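Flinbridge Demonstration Workshop
Pre-Session Inspection Checklist: Hand-Held Gripper Demonstrations, Soft Goods
Form 486, revised March

Completed by: Dalal Saab, session lead
Equipment checked by: Xolani Ndlovu
Reviewed by: Ghada Mansour
Task set: garment handling, folded pants

Scope

This checklist applies to sessions in which an operator demonstrates a garment task with hand-held grippers. It is completed before the first recording and repeated after any change of operator, gripper or surface. Remote-control sessions are covered in Section D. Each item is marked Pass, Fail or Not Applicable. A comment is required for every Fail and is encouraged elsewhere.

Section A. Work area

A1. Table or bed is stable and does not shift when leaned on.
Pass.

A2. Covering cloth is spread over the full reach of the operator.
Pass. Covering was pulled straight before the start. It wrinkles again within a few recordings and should be smoothed between sets.

A3. Floor is clear on both sides of the operator. No bags, stools or charging leads.
Fail, corrected. One charging lead was found across the standing area and moved behind the curtain.

A4. Items not used in the task have been removed from the surface.
Fail, open. See comment following Section B.

A5. Lighting is even and does not come from directly behind the operator.
Pass.

Section B. Hand-held grippers

B1. Finger pads are seated fully and show no tears along the ridges.
Pass on both units.

B2. Fasteners at the joints are tight. Check by hand, then with the driver.
Pass. One fastener on the second unit took a quarter turn. It is to be checked again at the next inspection.

B3. Jaws open and close through their full travel without sticking.
Pass.

B4. Pads meet evenly when closed on a single layer of thin cloth.
Pass. Tested with the Huvik test strip.

B5. Lens is clean and the camera mount does not move under light pressure.
Pass. Lens wiped with a dry cloth.

B6. Operator can hold the unit for one full recording without strain in the wrist.
Pass, with comment. Mr. Ndlovu reports that the grip is comfortable for short tasks but that folding heavier knit garments is tiring. A rest is to be taken after every second set.

Comment on A4 and on garment placement: the pants were laid across the pink cloth with the legs already folded together and the drawstring left loose on top. A small reddish-brown object remained at the far left of the cloth. It is outside the folding area, but the item is marked open until the surface has been cleared.
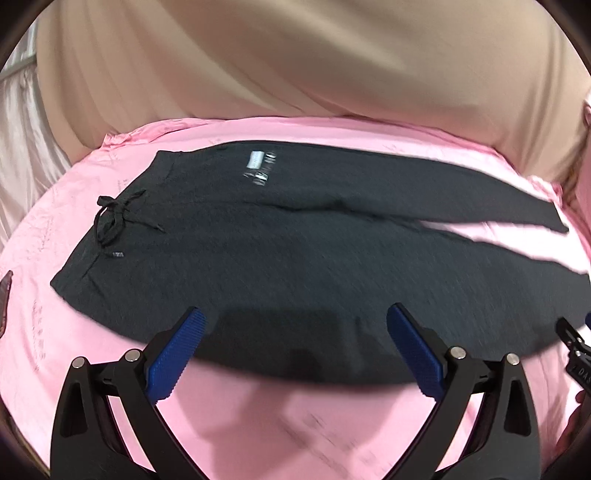
Figure 1. Folded knit pants on the covered surface, gripper jaws open.

Section C. Garment and demonstration

C1. Garment is free of pins, tags with sharp corners and loose metal parts.
Pass.

C2. Cords and drawstrings are in the condition stated on the task card.
Fail, corrected on paper. The card did not mention the drawstring. Ms. Saab has added the line "loose bow, not tucked" so that later operators begin from the same state.

C3. Starting position matches the task card.
Pass.

C4. Operator has practiced the task at least twice without recording.
Pass.

C5. Jaw movement is slow enough for the cloth to be followed on playback.
Fail, open. Printed lettering on the garment could not be read during part of the movement. The operator is asked to slow the approach and to pause briefly before closing the jaws. Ms. Mansour will review the next set before more are recorded.

C6. Free hand stays off the garment unless the task card calls for two hands.
Pass.

C7. Failed grasps are kept in the recording and noted on the log – they are not to be erased.
Pass. The Smadi log sheet has a column for this purpose.

Section D. Remote-control station

D1. Stop button is within reach of the operator and of the observer.
Not Applicable. The Kollden arm is switched off and locked for this task set.

D2. Arm speed limit is set to 200 millimeters per second or lower.
Not Applicable.

D3. No person stands inside the marked floor area while the arm has power.
Not Applicable. Staff are reminded that this rule holds during lunch and between operators.

Section E. Records

E1. Operator name and task card number are entered on the log.
Pass.

E2. Storage has room for the planned set of up to 1000 recordings.
Pass. Checked by Nabil Azar.

E3. Clocks on both grippers agree.
Pass.

Result

Conditional approval. Practice may continue. Recording may resume once A4 has been closed and a trial set has been accepted under C5. The amended task card is to be placed at the station and the earlier version withdrawn.

Open items are assigned as follows:
A4 – Dalal Saab
C5 – Xolani Ndlovu, with review by Ghada Mansour

Questions about this form should be sent to Majdi Ghanem, Workshop Safety.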